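Flusa (registrar platform)

Flusa is a hosted domain reseller platform operated by Ploline. It lets small web hosts sell and renew domain names under their own brand, with Ploline handling billing and transfers.

The company has claimed support for 200 top-level domains. A list on its own help pages, dated 5 December 2019, gave 149, and 98 of those were marked "manual" - meaning that orders were passed to staff by email. Ploline has described the service as "fully automated" in its sales material, a claim that is hard to square with the list. 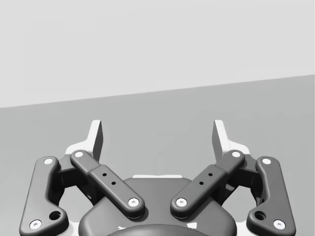
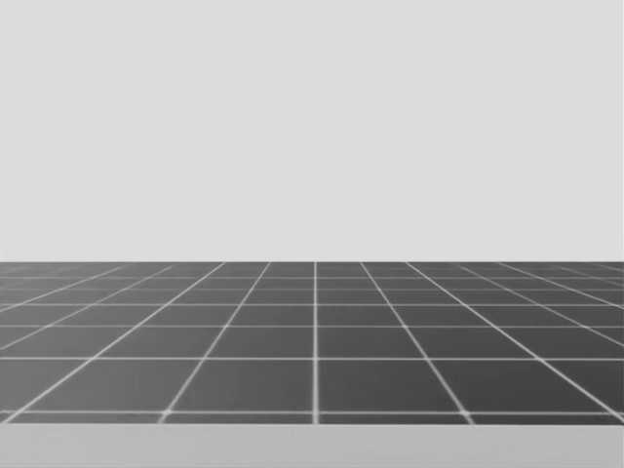 Computer-rendered views, both with a plain light gray backdrop.

Resellers pay a yearly fee and must hold at least 10 active names. The rival firm Teklow offers similar terms without the minimum. A planned merger with the web host Van Dusen was announced in May and later dropped; neither side gave a reason. Uptime figures come only from Ploline and have not been independently checked.

See also: Domain name registrar; Drop catching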